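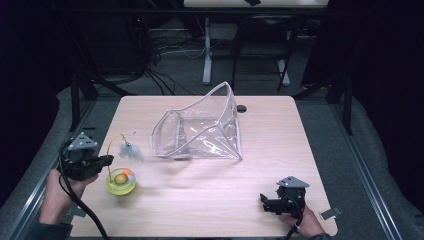

I've been putting off writing this thread since November, mostly because every time I sit down to do it I end up making bread instead. But enough of you have asked how the move away from big-city life is going, so pour yourself something warm, I'm going to ramble.

First, the basics for anyone new. I left an apartment I loved and a job at Povex that I liked pretty well, and moved to Pidumby, which has one main street, one traffic light, and a library that is open until 4 in the afternoon. I knew exactly one person when I got here, my old neighbor Chrysanthi Vasilakis, who had been telling me for years that I would like it.

The thing I was most worried about was being lonely. I work from home now and I can go a whole day talking only to the radio (I do talk back to it, quite a bit, mostly during the weather). So I made myself a rule that first month: leave the house once a day and say one full sentence to a person I don't know yet.

Some days that sentence was "Do you have any more of the brown eggs?" and I counted it. I think you have to be generous with yourself when you're new somewhere.

The library is what did it in the end. They have a shelf by the door for people who want to trade jigsaw puzzles, and I picked up one with a lighthouse on it, and the woman behind me said oh, that one's missing a piece of the sky. We stood there and talked for so long that my parking ran out!

She invited me to the soup supper, and I want to tell you about the soup supper because I keep trying to explain it to my sister on the phone and I never get it right.

It's in the basement of the old Leblanc building. You bring a pot of soup or you bring bread or you bring nothing, and you sit wherever there's a chair. The first time I went there were 13 of us and I got every single name wrong. I called one poor man Gary for two hours. His name is Walter, and he answers to Gary now when I slip, which I think is very kind of him.

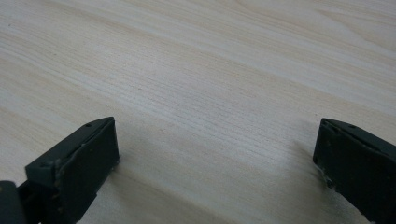
My lentil soup was not a success, by the way. I'd put in way too much cumin and I could see people being brave about it. A few weeks later I brought the potato and leek one my mother used to make and came home with a clean pot, and I was so pleased I sat in the car for a minute before I drove off.

Things I miss, so you don't think I've gone completely soft. Good Thai food. Being able to walk home late past lit-up windows. The bakery under my old place, and the smell that came up through the bathroom vent at 4 in the morning (I used to complain about it, can you imagine?).

Things I didn't expect to like: how long it takes to mail a package. I used to be a person who sighed in lines. Now I go to the post office with a birthday card and come out 15 minutes later knowing who's had a baby and whose barn roof needs doing before the snow.

It hasn't all been sweet, and I'd be fibbing if I left that out. There was a stretch in winter when the furnace quit and the repair came to $3387, and I cried in the hallway in two sweaters and looked up rents in my old neighborhood. I stayed up half the night doing sums. I was very close to calling it.

Chrysanthi came over with a space heater and a bag of oranges and didn't give me any advice at all. We watched an old movie under every blanket I own. By the time it was over I'd stopped doing sums.

A few of you asked about making friends as a grown-up, and I wish I had something cleverer to offer. Go to the same place at the same time, over and over, even when you feel a bit silly. Learn the dog's name if you can't remember the person's. Say yes to the second invitation, even if the first one was awkward.

Next up, I've been talked into helping with the spring plant swap over in Lurneo, and I have never kept so much as a fern alive. If anybody has a tomato variety that forgives people, please send me the name. I've got the windowsill cleared off and I'm going to start the seeds this week.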